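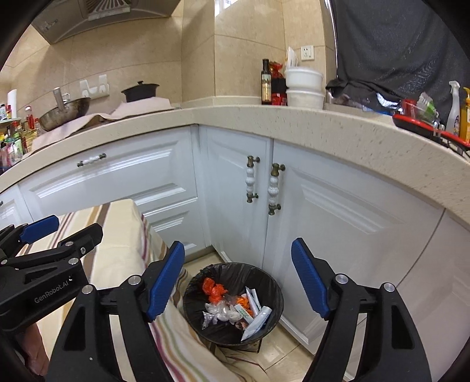

Small frauds deserve a small office

2023-10-23

When a city loses money to fraud, the newspapers like the big case. A contractor sends false bills for a bridge, and everybody is angry for one week. I want to write about the other kind, the small claims that nobody prints.

In Rirkley, where I have lived for nine years, the city gives a discount on the yearly waste fee to people who live alone. It is a good rule. But the form asks only for a signature, and no person checks it again. Last January the city compared its list with the register of addresses for the first time. It found 652 homes with the discount where two or more adults were registered. Each home had saved 256 dollars in a year.

I do not believe that all these people are thieves. Some of them forgot to tell the city that a son came back or a partner moved in. The form is four pages long and I had to read the second page three times - and I read forms carefully, as I must. A person who makes a mistake should get a letter in plain words and time to pay. In Elden, the next town, they sent a fine of 875 dollars with the first letter. Many who received it were old, and some paid without asking whether it was correct. I find this shameful.

Still, I cannot agree with those who say the matter is too small. The money is missing from somewhere. My neighbors on Woldegiorgis Street pay the full fee, and they pay also for the others.

The city now wants to buy a checking program from a company called Lidano. It would look at all 1,630 discounts every month and mark the suspicious ones. I am not against computers, but a mark on a screen is not a proof, and the proposal does not say who will read the answers people send back. I would prefer that we hire two clerks first, give them a telephone number that works, and make the form one page. The program can wait until the next budget.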